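Storage Bins: Frequently Asked Questions

What sizes do the gray bins come in?
Skosovmont bins are sold in 2 depths. The shallow version suits small loose items. The deep version is meant for shoes, brushes and bulky goods.

Do scratches on a bin floor matter?
Surface scuffs are cosmetic. Replace the bin if a scratch catches a fingernail or if the floor has bent.
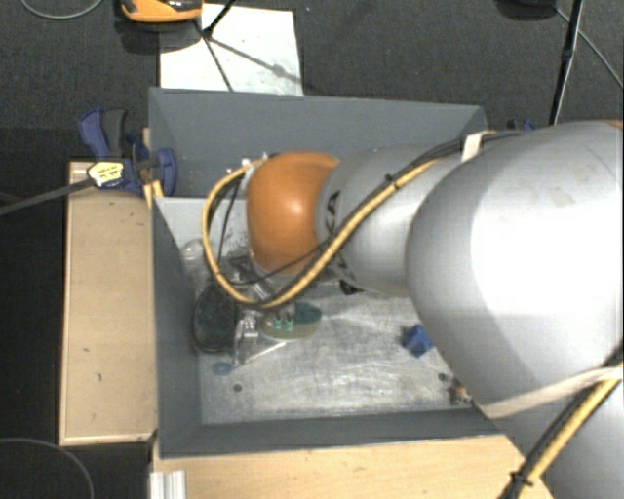 How often should a bin be cleaned?
Every 4 weeks in normal use. Empty it, wipe the floor and walls with a damp cloth, and let it dry before refilling.

Can I mix different items in one bin?
Mixed storage is allowed up to 36 items. Keep heavy pieces on the floor of the bin and label the near wall.

What is the smallest order?
100 bins, one depth per order. For smaller quantities contact Grímur Oddsson at the Stanuvberg office.

Page updated 25 November 2024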